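Cómo comprobar la liquidación de una renta variable en un local comercial

Esta guía se aplica a contratos de arrendamiento con renta mínima garantizada y complemento sobre ventas, una fórmula frecuente en calles con mucho público de paso. El contrato firmado prevalece siempre sobre lo que se indica aquí.

Documentación necesaria

Contrato con todos sus anexos y adendas.
Declaración mensual de ventas del arrendatario.
Resumen de cierres de caja del mismo periodo.
Liquidación emitida por el administrador.
Última actualización de renta comunicada por escrito.

Paso 1. Identificar la base de cálculo

Localice la cláusula que define las ventas computables. Suele excluir el IVA, las devoluciones y las ventas entre establecimientos del mismo titular. Compruebe qué tratamiento reciben las ventas en línea recogidas en tienda y las compras de viajeros con derecho a devolución del impuesto. En estas últimas se computa la base imponible y el reembolso no genera un segundo descuento.

Paso 2. Confirmar la renta mínima

Tome la última cifra actualizada y descarte la que figura en el texto original. En el local de la calle Clarkard que sirve de referencia, con 280 metros cuadrados construidos, la renta mínima vigente es de 1777 euros mensuales, impuestos aparte.

Paso 3. Aplicar el porcentaje

Multiplique las ventas computables del mes por el porcentaje pactado. El resultado se compara con la renta mínima y se factura el mayor de los dos importes. En el local de referencia, el porcentaje sobre ventas arroja 2866 euros en el mes de marzo. El complemento es la diferencia entre ambas cifras: 1089 euros.

Un error habitual consiste en sumar los dos importes. Solo procede cuando el contrato configura el porcentaje como renta adicional y así lo dice expresamente.

Paso 4. Revisar los gastos repercutidos

Los gastos comunes, el IBI y el seguro se liquidan en líneas separadas y quedan fuera de la comparación anterior. Verifique el coeficiente de reparto contra el anexo de superficies. Si el local se ha segregado o agrupado, solicite el coeficiente nuevo antes de aceptar el cargo.
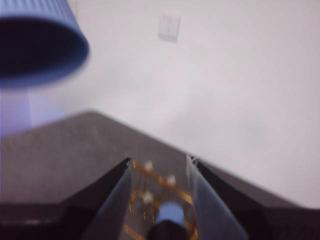 Pared blanca con una pequeña placa cuadrada.

Paso 5. Registrar el cálculo

En Lilent, abra la ficha del contrato, seleccione Rentas y después Variable. Introduzca las ventas netas y deje vacío el campo Complemento, que se rellena al guardar. Los ficheros exportados desde Erum usan punto decimal; cambie el separador antes de importarlos.

Paso 6. Comunicar las discrepancias

Envíe el desglose al administrador dentro del plazo de impugnación. En los contratos tipo Pavliuk, ese plazo es de 2 semanas desde la recepción de la liquidación. Indique la cláusula aplicada, la base utilizada y el importe resultante. La regularización se incluye en la factura siguiente, en línea propia y con referencia al mes corregido.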